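Harcombe sets hardware budget for household handling work

8 November 2018
12 shares | 3 comments

Harcombe has approved the purchase of 48 hand-held grippers for its household handling project, to be delivered by Claltier in March. The order replaces an earlier plan for 200 units, which was dropped after quotes for spare cables and jaws came in above the limit.

Each unit is budgeted at 2923 dollars, with a further 2000 set aside per site for mounts and storage. Bathroom tasks, mainly the handling of cloths and towels, are first on the schedule.
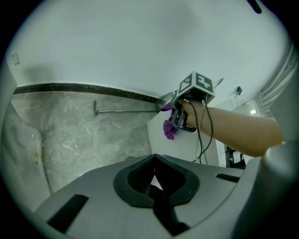
Dreßler will supply replacement jaws under a separate contract — pricing is fixed until the first service interval. A decision on robot arms has been deferred to the next budget round.

Share | Comments (3)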